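Notes on the Cup Draw and the Journey to Utberg

The draw for the second round of the regional cup has been published, and Hatow Football Club will travel to Utberg. Members have asked me to set out the arrangements in one place, and I do so here in my capacity as a long-standing supporter and former fixtures secretary. The views expressed are my own and do not bind the club.

The two sides have met before, though never in this competition. League meetings have tended to be close and rather low in scoring, and I would expect the same on this occasion. Utberg play on a narrow ground with a noticeable slope toward the river end, which favours a direct style. Our manager, Torben Fröhlich, spent two seasons there as a defender and will be familiar with its demands.

The host club has allocated 300 places to visiting supporters, all of them standing. This is fewer than many had hoped for, but it is in keeping with the rules of the competition and with the size of the ground. Season members will have first call on them. Any places left over will be offered to the general public through the club office, which will honour applications in the order they are received.

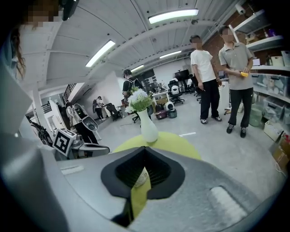
What happens if the match is level after ninety minutes?
Extra time will be played on the same evening, followed by penalties if required. Replays were removed from the competition at the start of this season.

I have some sympathy with those who regret the loss of replays. A smaller club could once rely on a second gate to meet its winter costs, and our own accounts benefited from this more than once. Rüdiger Brandes has written to the league on the matter and has received a courteous reply, without any commitment to review the decision.

On the playing side, the squad is in reasonable order. Hartmut Lenz has returned to full training after his ankle injury and is expected to be named among the substitutes. The goalkeeping position remains open. Savita Joshi, our physiotherapist, has advised that no player should be asked to complete two full matches in the same week, and the manager has indicated that he will follow this advice. Changes to the starting side should therefore be expected.

Supporters' coaches will depart from the Zunuvier car park. The fare is 24 dollars for adults, with children travelling at half that price. Seats should be reserved with Wanda Wysocka by 15 November 2018.

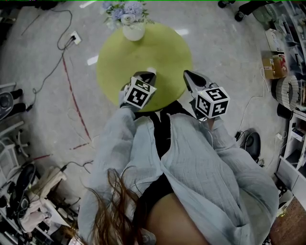 Flowers on the green table.

Those travelling by car should note that the lane beside the ground is closed to traffic on match days and that the nearest public parking is behind the railway station. Gates open one hour before kickoff.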